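January 6, 2022 - By Titilayo Bassey
72 shares | 4 comments

SKORKUVBRIDGE - The Ugwu wetland center opened its doors in July to show off a bird-friendly marsh that its owner, Dellenex, says now draws 3000 wintering ducks. I went back this week to look for them.

The tour took us along a boardwalk to a hide with a good view of reeds and not much else. Our guide, Si-eun Shim, put the total down to counts made at dawn. Asked who did the counting, she said the company did. 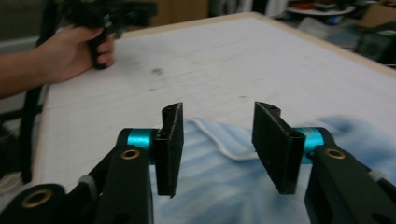
Ese Bassey said a figure like that means very little until someone outside the company repeats the count on the same morning, from the same spots, and publishes the sheets.

I asked to see the sheets. They are being typed up, I was told, and were being typed up in July as well. 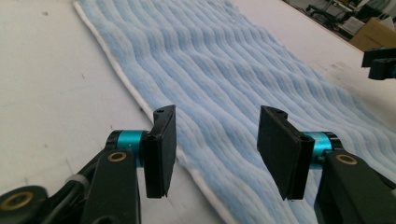

The marsh itself is pleasant enough. The water level is held by a single sluice, and the mud along the east bank looked right for snipe - I saw two. Entry is free until spring, and the parking lot floods.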